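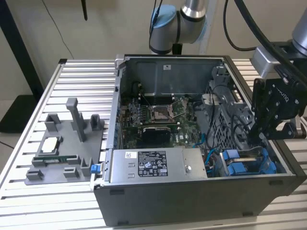
La célula Benska es un puesto robotizado de montaje y desmontaje de ordenadores de sobremesa, desarrollado por la empresa Norkeo e instalado en su taller de Flondness. Se la cita a menudo como muestra de que la manipulación de placas base puede automatizarse por completo, afirmación que la documentación disponible no respalda. El puesto emplea dos brazos sobre una mesa de perfiles de aluminio ranurados, con la torre tumbada y sin panel lateral, el zócalo del procesador abierto y vacío, y una bandeja impresa en 3D a la izquierda, donde esperan el procesador y un módulo de memoria. Buena parte de la precisión que se atribuye a la célula depende de esa bandeja y del modo en que se coloca la caja.

Puesta a punto

El procedimiento vigente, redactado por Delyth Rees, consta de 13 pasos y se repite cada vez que cambia el modelo de torre. Comienza por fijar la bandeja a los perfiles y comprobar que no cede al empujarla con la mano. Después se sitúa la caja contra los topes, se retiran los cables sueltos de la zona de trabajo y se enseñan los puntos de aproximación, primero con la pinza vacía y a velocidad reducida. El zócalo se enseña siempre en último lugar.

Norkeo describe el cambio de modelo como «rápido». No ha publicado tiempos, y el propio procedimiento prevé que una persona revise a ojo la palanca de retención antes de autorizar la inserción. Mortimer Haddad, responsable de integración hasta mayo, defendía que esa revisión era provisional. Sigue figurando en la última versión.

Mantenimiento

Las tareas periódicas son pocas y están desigualmente descritas. El manual dedica 2 páginas a la limpieza de los dedos de la pinza y una sola línea a los cables externos de los brazos, pese a que el registro de averías señala estos últimos como origen de varias paradas. El par de apriete de la brida de la pinza se verifica cada 100 ciclos. No consta de dónde procede esa cifra – Geeta Sandhu, que revisó el manual, la atribuye a la costumbre del taller.

Las bandejas se consideran fungibles. Con el uso, los alojamientos pierden ajuste y el módulo de memoria queda ligeramente girado, un error que la pinza no corrige. La solución habitual consiste en imprimir otra bandeja y volver a enseñar los puntos de recogida.

Reparaciones

La intervención mejor documentada es la sustitución de la muñeca de uno de los brazos, a cargo de Aisyah Nugroho. El parte lleva fecha de 2021-01-12. Tras el cambio se recuperó la calibración anterior desde una copia, y las primeras inserciones de memoria fallaron; hubo que calibrar de nuevo desde cero. El folleto comercial posterior habla de «recuperación automática tras el servicio», expresión que no se corresponde con lo anotado en el parte.

Valoración

El único ensayo externo conocido es el del laboratorio Awasthi, firmado por Kaj Arnardóttir. Comprende 19 montajes consecutivos de un mismo modelo de torre, todos con bandeja nueva, condiciones más favorables que las de un taller corriente. El informe no separa los montajes terminados sin ayuda de aquellos en los que intervino un operario, por lo que no permite calcular una tasa de éxito. Norkeo ha anunciado un segundo ensayo con bandejas usadas – sin fecha por ahora.

Véase también: pinza robótica; calibración mano-ojo; utillaje; zócalo de CPU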